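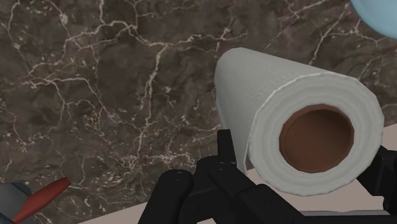
Paper towel roll on the brown marble counter.

Sep 9, 2019

Notes on the wrestling mat and scoring table work for the Prestwood season. Henrique has the spreadsheet, this is the written side of it.

Load cell under the takedown mat is reading again. Zero drifted by two counts over the morning and then held. I swapped the connector on channel 3 and left the old one in the parts drawer with tape on it. Don't reuse it until the pin is straightened.

Drop tests, old mat (the Granamex one, bought the March before last). Used the 500 N preload and the round headform. Ran eleven drops at the center circle and eleven at the seam. Peak at the center was 3,935 N on the worst drop. The seam was worse on all but two of the drops, and those two were the first ones, so I'd call them warm-up and throw them out. Henrique wants to keep them. They're kept for now and flagged in column F.

New mat from Barkonport: not unrolled yet. It has to lie flat overnight before we test or the edges curl and the headform lands at an angle. That cost us half a day last time. Whoever is in first tomorrow, please cut the straps and leave it upside down.

Seam tape. Tried the two-inch and the four-inch. The four-inch stays down when I drag the weighted shoe across it, the two-inch lifts at the end after more than 275 passes. A tournament mat would see that in a weekend. Horácio Mendes says the referees at Mahama use the four-inch and double it at the corners, which we haven't tried. Corners are hard to rig on the sled. I may do them by hand with the spring scale and just write down the pull.

Shoe drag, dry mat, same shoe as before (left, size 9, sole scuffed with 120 grit). Numbers are within what we had in spring. With the mat wiped down with the school disinfectant and left four minutes, it's noticeably slicker. With ten minutes it goes back to normal. I want this repeated by somebody else before it goes in the letter to the coaches, as they will ask how long to wait between cleaning and the first bout and I'd like one number.

Scoring clock: the horn relay sticks. Cycled it 716 times on the bench and it stuck four times, always in the closed position, so the horn keeps going. A tap on the case frees it. New relay is ordered. Until it comes, the spare clock goes out with the Prestwood kit, and the ankle bands go in the same box (red and green, check that the Velcro still holds on the green pair).

Weigh-in scale. Checked against the brass weights at the low end and at the top. Reads 0.1 lb heavy above 180 and fine below. Horácio adjusted it and I rechecked, now good all the way up. Sticker is on the back. It should be checked again if it gets moved by truck.

To do
- flip and rest the Barkonport mat
- repeat the wet drag, different operator
- corner tape pulls
- ask Henrique which file has the spring drag data, there are two with the same name
- more chalk for marking drop points
- headform bolt is wearing, look for a longer one

Left the logger running on channel 1 only, to see whether the zero moves overnight with the heat off. Please don't unplug it.

Recent entries
Headform calibration, second try
Spring drag data, dry mat
Clock horn complaints from Mahama
Packing list for the Prestwood kit
Granamex mat, foam thickness by square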